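3.2 운반 용기의 형태와 세탁물의 적재 상태

가정 내 세탁물 관리는 수거, 운반, 분류, 세탁의 네 단계로 구분할 수 있다. 이 중 운반 단계는 소요 시간이 짧아 기존 연구에서 독립된 분석 대상으로 다루어진 경우가 드물다. 그러나 용기의 형태와 적재 방식은 이후 분류 단계의 작업량에 직접 영향을 준다. 본 절에서는 Pravmont 조사에서 수집한 612건의 적재 기록을 대상으로 용기의 구조와 의류의 배치 상태를 검토한다.

용기는 손잡이의 위치, 벽면의 통기 구조, 테두리의 마감을 기준으로 분류하였다. 손잡이가 단변에 부착된 용기는 양손으로 들었을 때 하중이 좌우로 나뉘며, 장변에 부착된 용기는 몸에 밀착하여 운반하기에 유리하다. 벽면의 통기 구조는 타공형, 격자형, 무공형으로 나누었다. 테두리는 본체와 같은 면으로 이어지는 경우와 별도의 질감을 갖는 경우를 구별하여 기록하였다.

의류의 적재 상태는 Horton 분류를 수정하여 접힘, 말림, 구겨짐의 세 등급으로 판정하였다. 한 용기에 여러 등급이 섞여 있을 때에는 윗면에서 가장 넓은 면적을 차지하는 등급을 대표값으로 하였다. 그림 4의 용기는 단변 손잡이와 타공 벽면을 갖춘 분홍색 플라스틱 바구니로, 내부의 적색·백색 의류는 구겨짐 등급에 해당한다.

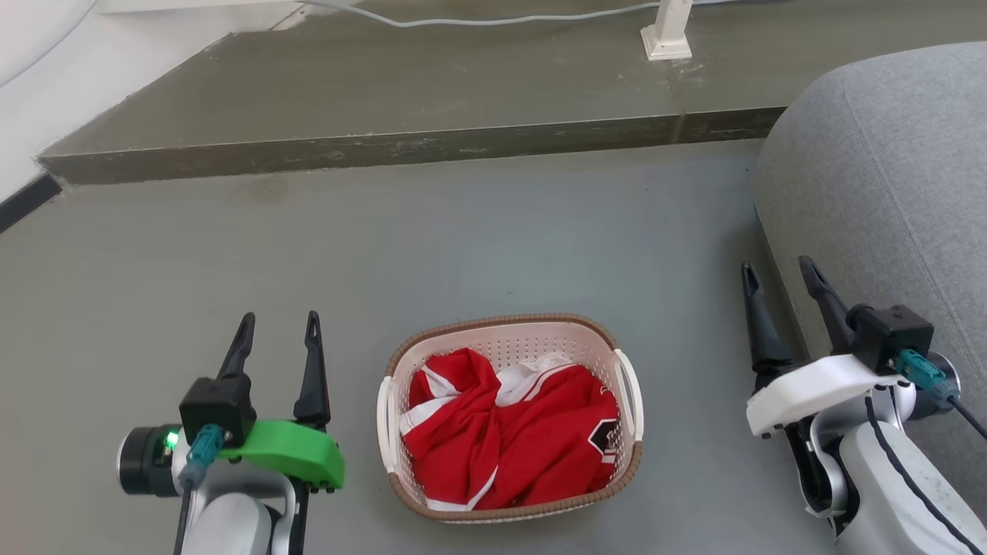

그림 4. 단변 손잡이형 타공 바구니와 구겨짐 등급의 적재. 갈색 테두리는 밧줄과 유사한 질감을 가지며 본체와 구별된다.

용기 용량의 80% 이상을 채우지 않도록 권고하는 까닭은 무엇인가?
의류가 테두리 높이에 가까워지면 운반 중 이탈이 늘고, 아래쪽 의류가 눌려 통기량이 감소하기 때문이다.

구겨짐 등급에서는 의류의 윤곽이 드러나지 않아 품목 판정이 어려웠다. 특히 배색이 있는 의류는 주름에 따라 색 면의 경계가 불연속적으로 나타난다. 그림 4에서도 흰 띠와 줄무늬가 주름 사이로 나뉘어 보이고, 흰 윤곽선을 두른 검은색 표장은 일부가 접혀 있어 문자를 온전히 판독할 수 없다. 이에 따라 표장이나 문자가 일부만 노출된 기록에는 품목명을 부여하지 않고 색상과 표면 특징만을 기재하였다.

판정은 2명의 평가자가 독립적으로 수행하였다. 의견이 일치하지 않은 기록은 재판정하였으며, 재판정 후에도 합의되지 않은 기록은 등급별 비교에서 제외하였다. 용기의 재질은 외관으로 식별되는 범위에서만 기록하고 세부 수지 종류는 구분하지 않았다. 의류의 중량과 함수율은 측정 항목에 포함하지 않았으므로, 본 절의 결과를 운반 하중의 추정에 적용하는 데에는 한계가 있다.

관련 논문
Eskildsen 주거 조사의 수납 용기 분류 체계
타공 벽면의 개구율과 세탁물 건조 속도
Gredus 공동주택의 세탁 동선 분석
혼합 배색 의류의 분류 오류에 관한 예비 연구
바닥 적치형 용기의 손잡이 높이와 상체 굴곡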